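Honorary consuls, and my long dumb quest to get one paper stamped

May 1, 2026

Typing this fast before dinner so forgive the mess.

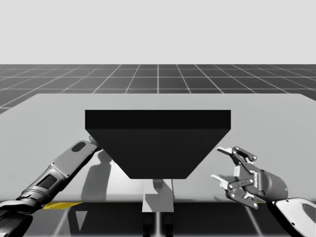
So a few of you asked how the consulate thing ended. Short version, I got the stamp. Long version is below and it involves three trips downtown, a ferry schedule, and me learning what an honorary consul is at the age of fifty-two.

Background for new readers. My aunt left me a share of a house in Zaton. A very small share. More like a hallway. The lawyer over there needed a power of attorney from me, signed in front of someone official, so my cousin could sell on behalf of all of us. Fine. I figured a regular notary at the bank would do it. Bank notary did it, ten minutes, very nice lady. Sent it off. Came back. Wrong kind of certificate, and they wanted a second form witnessed by a consular officer, and the nearest full consulate is a five hour drive from me.

Then Jadwiga Czerwiński from my old office (hi Jadwiga) told me to check whether there was an honorary one closer. I had no idea. I thought honorary meant like an honorary degree, you get a hat and thats it.

What it is, as far as I understand: a country that can't or doesn't want to pay for a full office in a city asks a local person to do some of the work. Usually somebody with ties there, a business person or a retired professor. They mostly don't get paid, or hardly. They keep their day job. Some can do passports, most can't. Some can witness signatures, some can only hand you a brochure and wish you luck. It depends on what the country has authorized that particular person to do, and the list on the website will not tell you which. Mine had a phone number and an email and a line saying "by appointment." No hours.

Called. Voicemail full. Emailed. Nothing for nine days. Emailed again with URGENT in the subject which I felt bad about. Got a reply in an hour, very polite, saying he'd been traveling and could I come Wernmont way, his office is above the travel agency there. Yes. Of course. Anywhere.

First trip: forgot the second ID. My fault completely. It was in the email, in bold.

Second trip: had both IDs, had the form, but the form was an old version. They changed it last September. He printed me the new one, except a couple of fields have to be filled in by the lawyer on the other end before anyone signs. So home again. I had a sandwich in the car and was in a foul mood, and I'd like to apologize to the guy in the parking booth.

Third trip: everything. Both IDs, the new form, lawyer's fields filled in, a copy of the old form in case, a copy of my aunt's will in case. He looked at it for maybe four minutes. Stamp, signature, embosser thing. Done. Fee was $105 and he only took a check or money order, so bring your checkbook if you still own one.

We got to talking after, he had time before his next person. He said in a normal year he gets almost 200 requests, and the bulk of them are things he can't do. Visas mostly. People show up ready to fight about visas. He forwards them to the consulate and they're mad at him anyway. He has also been called at 2 in the morning by a college kid who lost a passport on a layover – and he did get up and drive to the airport. I asked why he does it. He shrugged and said his father would have liked it.

That stuck with me on the drive home a bit. I read about foreign policy all the time, the summits and who's been recalled and who walked out of which room. I'd never once thought about the bottom rung of it, which is a man over a travel agency with a flag in a pencil cup telling you your form is out of date.

Themis Panagiotou wrote in the comments last time that it's a vanity system and should be scrapped, people collecting titles and special license plates. I mean, maybe some are. There have been bad ones, I looked it up and there's plenty of reading if you want to get annoyed. I don't think there's enough checking on who gets picked or what they do with it. Should probably be a public list of what each one is allowed to do, at the very least. But if you scrap it I'm driving five hours each way, three times, since I'm apparently a person who forgets the second ID. So I'm biased.

Things I would tell myself back in the winter:

Call AND email. Then do it again.
Ask the exact question. Not "can you help with a power of attorney" but "are you authorized to witness a signature on this form," and attach the form.
Ask what date is on the current version.
Don't sign anything ahead of time. I almost did, at the kitchen table, pen in hand.
Ask how they want to be paid.
The paper goes faster by courier but the tracking stopped for six days and took a year off my life.

It did get there. My cousin sent a thumbs up, no words. The sale is moving, slowly, there's a neighbor who thinks a strip of the yard is his and has thought so since 1970 something. Not my department any more, I signed it all away, thats the whole point of the paper.

Someone else asked if the same process works for pension stuff. I don't know. Really don't. Ask the consulate, and good luck with the hold music.

Ok rice is boiling over. Next post will be the ferry schedule rant, I ran out of room, and I still owe you all the photos from the reunion which are on the other phone. If anybody's dealt with a yard dispute over there please email me, my cousin won't ask so I'm asking for her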